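Pressemitteilung von Breltinell: Greifer ging auf, obwohl er zubleiben sollte

Uns ist im August etwas passiert, das wir lieber selbst erzählen, bevor es über drei Ecken bei Ihnen ankommt. Unsere Steuerungssoftware Voleo hat in der Simulation den Befehl »Halten« verloren, und der Greifer hat sich mitten in der Fahrt geöffnet. Verletzt wurde niemand, es war ja alles gerechnet! Trotzdem habe ich in der Nacht schlecht geschlafen, denn dieselbe Version lief schon bei 2 Kunden im Probebetrieb.

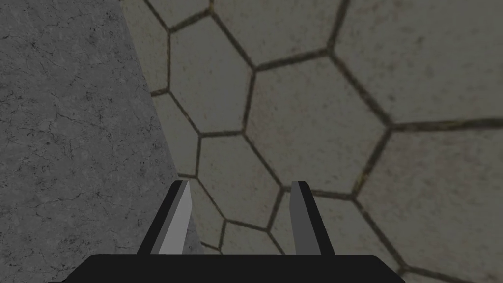

Abrehet Gudeta findet, wir hätten den Probebetrieb schon beim ersten Verdacht anhalten müssen und erst danach rechnen dürfen. Das saß, und ich gebe ihr recht.

Also haben wir beide Anlagen abgeschaltet (abends um 9, die Kunden waren sehr geduldig) und den Fehler nachgestellt. 1.414 Durchläufe haben wir dafür gebraucht, immer im selben virtuellen Raum mit den Sechseckfliesen.

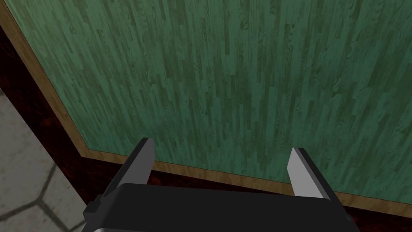 Gefunden haben wir ihn im Modul Mokoena, das die Befehle an die Finger weiterreicht. Kommt ein neuer Zielpunkt genau dann herein, wenn die Verbindung kurz stockt, fällt der Greifer auf seine Grundstellung zurück, und die ist nun mal offen. Ein blöder kleiner Fehler, ehrlich geschrieben von mir! Ab sofort bleibt die Hand bei einer Störung so, wie sie gerade ist, bis ein Mensch sie freigibt.

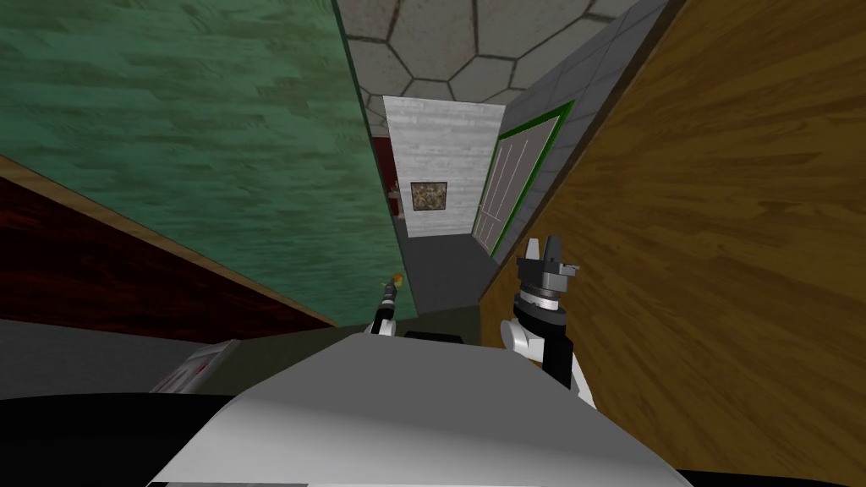 Seite zuletzt geändert: August, 14:20 Uhr

Wer Voleo zusammen mit dem Paket Benunitz einsetzt, spielt bitte das Update ein und lässt die Arme bis dahin stehen. Fragen gern direkt an unsere Pressestelle, ich rufe auch zurück.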